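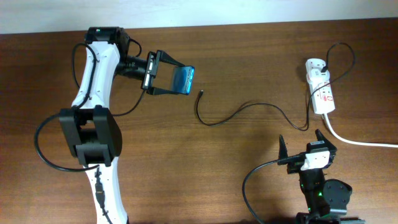
Section 6. Refinishing the Top: Oil, Wax and What to Believe on the Can

Before you begin

Plenty of finishing products promise a tabletop that never needs looking after. We have not met one. An oiled wood top is easy to repair and pleasant to touch, and it will mark if you leave a wet glass on it overnight. If you can't live with that, stop reading and buy a varnish.

You will need:
Hardwax oil, such as Grotari Clear
Sandpaper, 120 and 180 grit
Lint-free cotton cloths, more than you think
A vacuum with a brush head
Mineral spirits
A metal can with a tight lid, filled with water
Nitrile gloves

CAUTION: Cloths soaked in oil can heat up and catch fire without a spark. Do not ball them up and do not put them in the kitchen trash. Drop each used cloth into the can of water as soon as you finish with it. Your local waste center will tell you how to dispose of them.

6.1 Stripping the old finish

1. Find out what is on the top now. Rub a hidden spot on the underside with mineral spirits. If the cloth picks up a greasy yellow film, you probably have old wax or polish. If nothing happens, it may be a varnish. This test is not as reliable as the internet says, so try two spots before you decide.

2. Wipe off wax with mineral spirits and clean cloths until the cloths stay clean. Open a window first.

3. Sand with 120 grit, always along the grain. A random orbit sander is fine. A belt sander is how people end up shopping for a new table.

4. Vacuum, then sand again with 180 grit. Vacuum once more.

Note: Some guides tell you to keep going up to 800 grit before oiling. On bare wood this closes the surface so much that the oil has trouble getting in. Save your 800 for rubbing down between coats, if you use it at all. We have tried it both ways on Anow tops and could not feel a difference a month later.

6.2 First coat

1. Stir the oil. Do not shake it. The solids settle at the bottom and the first pour from an unstirred can is mostly solvent.

2. Pour a small puddle, no bigger than a coin, and spread it with a cloth as far as it will go. Thin is right. If it looks wet and glossy after a few minutes, you have used too much.

3. Wait 22 minutes, then wipe off everything that has not soaked in. The label on the Drernex oil says "no wiping required." Wipe it anyway. Oil left sitting on top dries into a sticky skin, and the only cure is to sand it off and go back to 6.1.

4. Leave overnight with some air moving through the room. If the top feels tacky in the morning, give it another night.

6.3 Second coat

Repeat 6.2, using less oil. Two coats are enough. Sellers of oil recommend four or five, which you may take for what it is worth.

6.4 Wax (optional)

The Londoño paste wax sold with this kit adds a soft sheen and makes dust easier to wipe away. It does very little against heat or water, whatever the lid claims. If you want it, put on a thin film with a dry cloth, leave it until it hazes, and buff. If you skip it, the table will be fine.

CAUTION: Do not wax until the oil has fully cured. Allow 6 days, longer in a damp basement.

6.5 Everyday care

Wipe with a damp cloth and dry right away. Avoid spray polish, especially anything with silicone, which gets into the wood and makes later coats bead up.

For a white ring, wait a day before doing anything. Many fade without help. The mayonnaise trick works now and then, and so does leaving it alone. If the ring is still there, sand the spot lightly at 180 grit and oil it as in 6.2, feathering out past the edges.

For replacing scratched edge strips, see Section 7.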